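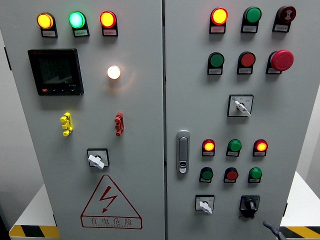 Fig. 2: Indicator lamps on the left door of the control cabinet.

4. Preparing the drink tower for first use

The Grolldale tower is made for iced tea, malt drinks and fruit juice. Do not use it for hot drinks or for soda.

1. Take the tube, the base, the ice core and the tap out of the box. Remove all plastic film.
2. Wash every part by hand with warm water and mild soap. Rinse two times.
3. Put the rubber ring on the thread of the tap. The flat side of the ring must look to the tube.
4. Push the tap through the hole and tighten the nut from inside with your fingers. Do not use a tool.
5. Turn the tube into the base until it clicks.
6. Close the tap and fill the tube with cold water. Wait 2 minutes. If you see drops near the nut, go back to step 3.
7. Empty the water through the tap.
8. Fill the ice core, close its lid and put it in the middle of the tube.
9. Pour in the cold drink slowly, up to the upper line.

Note: Powder drinks must be mixed in a separate jug. Stir for 60 seconds before you pour, otherwise small lumps can block the tap.

Note: Drinks with milk should not stay in the tower longer than 90 minutes, also when there is still ice in the core.

CAUTION: Never lift a full tower by the tube. Hold the base with both hands.

CAUTION: The tube is not suitable for the dishwasher or the freezer.

Spare rubber rings for the Tanui tap are sold in bags. For cleaning after each use, see section 5.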